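Reuse of food jars in the households of Mollthorpe
Student project report, Course in Household and Environment
Authors: Vesna Stojanović and Špela Gashi
23 March 2023

1. Why we chose this topic

In Mollthorpe the plastic packaging is collected every second week, and the yellow bags in front of the houses are always full. A big part of what is inside is jars: from nuts, cocoa, sweets, spices, protein powder. Many of them are strong and clean after one washing, but they go to the bag after one use. We wanted to know why people throw them away, and what must change so that they keep them.

Our first idea was to study glass. Our mentor at school suggested plastic, and we are glad now that we listened. About glass jars everybody has already an opinion and a grandmother with a cellar. About plastic jars people had to think before they answered.

2. How we worked

We prepared a questionnaire with 29 questions and left it in the library, in the Vasić bakery and in both schools. In the end 57 households returned it. We also visited six homes and asked people to show us the cupboard where they keep containers. These visits took more time than we planned, but we learned more there than from the paper.

Separately we looked at the jars themselves. We asked families to give us jars with lids, washed and without food rests. We sorted them first by the diameter of the opening and then by the type of the closing. Labels we left on, if they did not come off in warm water.

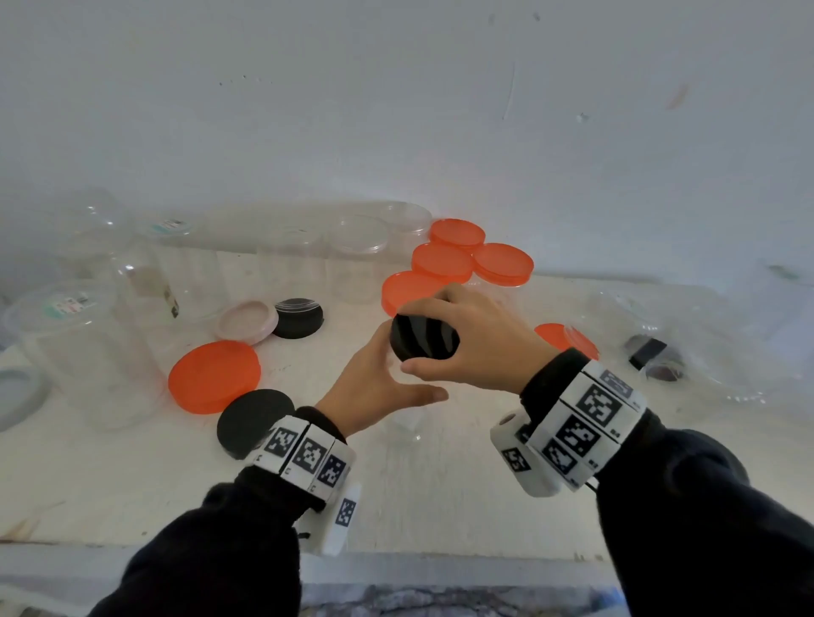

3. What people told us

The most common answer to the question "Why did you throw away your last jar?" was "I could not find the lid." We expected smell or lack of space in the first place. Smell was second, space was only fourth, after "I don't trust old plastic."

People who keep jars use them mostly for dry things: screws, buttons, seeds, rice, tea. Only a few put food with fat inside, and they said that it leaves a film which they cannot wash away. One lady in Kostham street keeps her tomato seeds from August until spring in such jars, with a small piece of newspaper against moisture. She has done it for many years and was surprised that we write it down.

The lid problem has a simple background. Lids are kept in one drawer, jars on another shelf, and after some months the two groups do not match any more. Some lids look the same but the thread is different, and the person finds it out only by trying. In two of the homes we visited the lids were stored on the jars, and those families had almost no single lids.
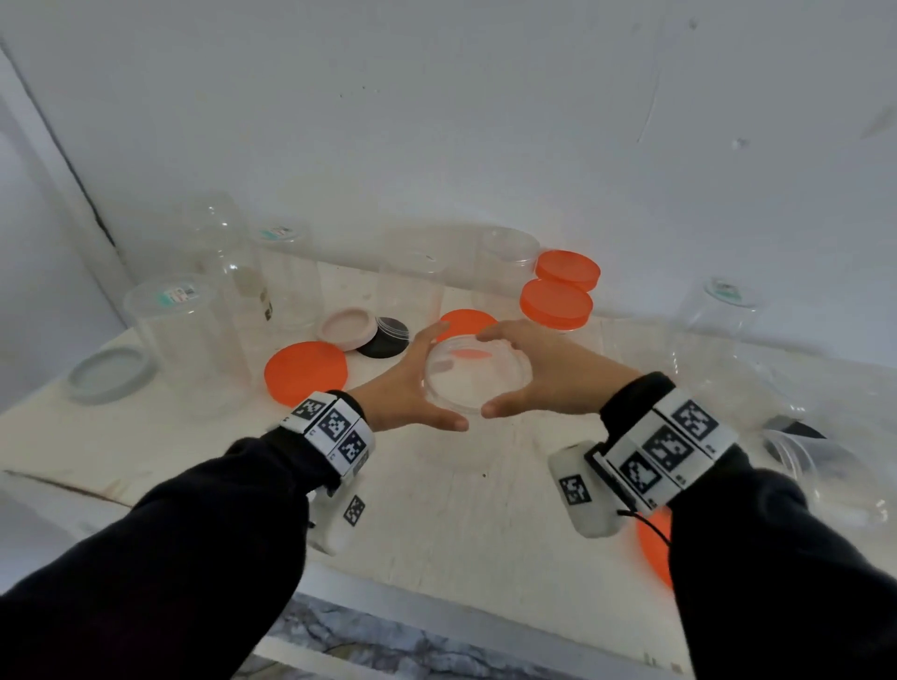

Figure 2. Clear lid on the table.

4. Comparison of lids

We compared screw lids and press-on lids. Screw lids were better liked by older people, who said they can feel when it is closed. Press-on lids were preferred by parents of small children, which we did not expect — we thought that they would want the closing that is harder to open. The explanation in the questionnaires was that a press-on lid can be closed with one hand when the other hand is holding a child.

For our tightness test we filled the jars with water to the half, closed them and laid them on the side on kitchen paper overnight. The screw lids leaked less often. A lid with a visible crack leaked always, also when the crack was small.
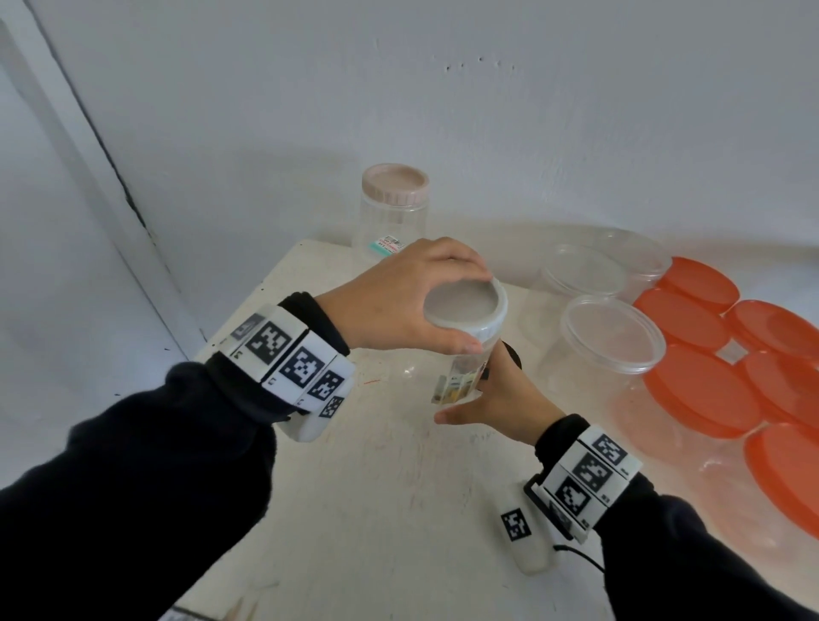

Figure 3. Jar with a grey screw-on lid, held in both hands.

5. Costs

We wanted to compare reuse with buying. In the local shop Enen, storage jars are sold in sets, and a family who keeps food packaging can save this money. We did not calculate an exact sum for a year, because the answers about how often people buy jars were too different and partly impossible. One household wrote 857 jars per year. We left this answer out.

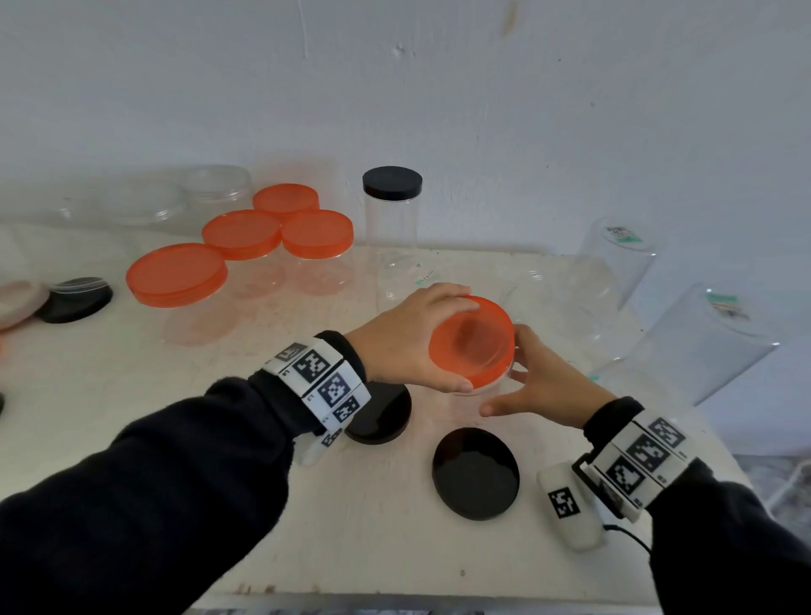
It should be said also that reuse is not free. Washing takes hot water and time, and three people wrote to us that they stopped keeping jars when the price of heating went up. We think that washing them together with the dishes solves most of this, but we did not measure it.

6. What we would do differently

The questionnaire was too long. Many people stopped after the second page, and the questions about washing were on the third. We should also have asked who in the family decides what is kept and what is thrown away — in the visits it was clear that this is often one person, and the others do not know the rules.

For the next group we suggest to organize a lid exchange in the library. People could bring lids without jars and jars without lids, and take what fits. The librarian has agreed to give one shelf by the entrance.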